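Server Refurbishment for Community Use: Progress Report to the Brelomine Fund

Prepared by Karthik Debnath, Grollari workshop
14 shares | 3 comments

This report covers the work done up to the end of July under the second part of the grant. The earlier report dealt with collection and storage of the donated machines. This one deals mostly with processors and sockets, where the bulk of the bench time has gone.

1. Where we are

The grant asks us to return 200 servers to working condition and pass them on to schools and small clinics. We have taken in 317 machines. The extra ones are there for parts, and we expected to need them. Of the machines on the shelves, 59 have now passed the full test and are boxed for delivery. The rest are at different stages, and the largest group is waiting for processor work.

The machines came from two sources. Most were released by Ametine when it closed its older server room. A smaller lot came from the Hettiarachchi warehouse, where they had been stacked without covers for a long time. The Ametine machines are in better shape and we have been working through those first.

2. Processor and socket work

Many of the servers were donated with mismatched or missing processors. We remove what is there, check the socket, and fit a processor from the sorted stock. The steps are the same each time: side panel off, heat sink off, load plate up, processor out, socket checked under a light, processor in, load plate down, heat sink back on with new paste.
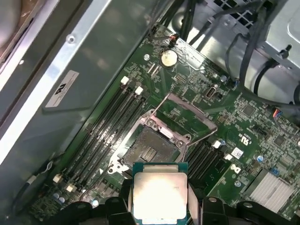

Socket damage is our main cause of rejected boards. A contact bent even slightly can stop a memory bank from showing up at all, and straightening one takes a steady hand and a good part of an afternoon. The time to look is when the load plate is lifted clear and the processor is held off the socket, with the dark gray contact field open to view. Memory slots stand in banks on both sides of the socket, so there is not much room to work in, and we have stopped trying to check contacts with the heat sink brackets half removed or cables lying across the board. It is quicker to clear everything first.

We also changed how processors are stored. They used to be kept in one drawer in antistatic bags, and we lost time reading the markings through the plastic. Afonso Carvalho set up shallow trays sorted by model, with a card in front of each row. A processor now goes from tray to board in one move and the card is initialed. Mix-ups have stopped since the trays came in.

3. Retention frames and screws

A good number of the frames around the sockets were loose when the machines arrived. Others had been overtightened, and the screw heads were worn. We replace worn screws from the parts machines and tighten each frame in small turns, going from one side to the other.

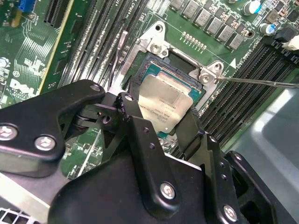
The long, thin drivers bought with the tools part of the budget have been worth the money. The short ones we had before could not reach past the memory slots at a sensible angle, and on two boards a slot latch was broken that way. Both latches were replaced. We have asked for one more set of the long drivers so that both benches can work at the same time - the cost fits within what is left in that budget line.

4. Testing

A machine counts as passed when it starts cleanly, reports all of its memory, and runs under load overnight without an error. The overnight run begins at 5 p.m. and is read at 8 a.m. The commonest failure at this stage is missing memory. When that happens we go back to the socket before touching the memory itself, and in most cases the processor needs to be lifted and seated again.

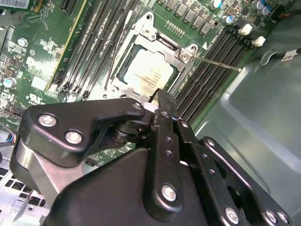 Processor in the socket with the retention frame still open.

5. Problems and delays

The warehouse machines are dusty and some have corrosion on the rear ports. We have not decided how many are worth repairing. Afonso is going through them and will give a count in the next report. If the number is low we will use them for parts and make up the total from the Ametine lot, where there are enough.

Thermal paste ran out before the new order came, and finished boards sat waiting for heat sinks. We now reorder when the last box is opened.

6. Spending

Spending on tools and paste is within budget. Transport is slightly over - the second warehouse collection needed a larger van than planned. We would like to move the difference from the shelving line, which was not fully used, and ask for your approval to do so.

7. Next period

We will carry on with processor work on the remaining Ametine machines and make the first deliveries to schools. Each machine will go out with a one-page sheet listing its processor, its memory and the date it passed. A draft of the sheet is attached for your comments. Questions about the test records should go to Afonso, and anything about the budget to me.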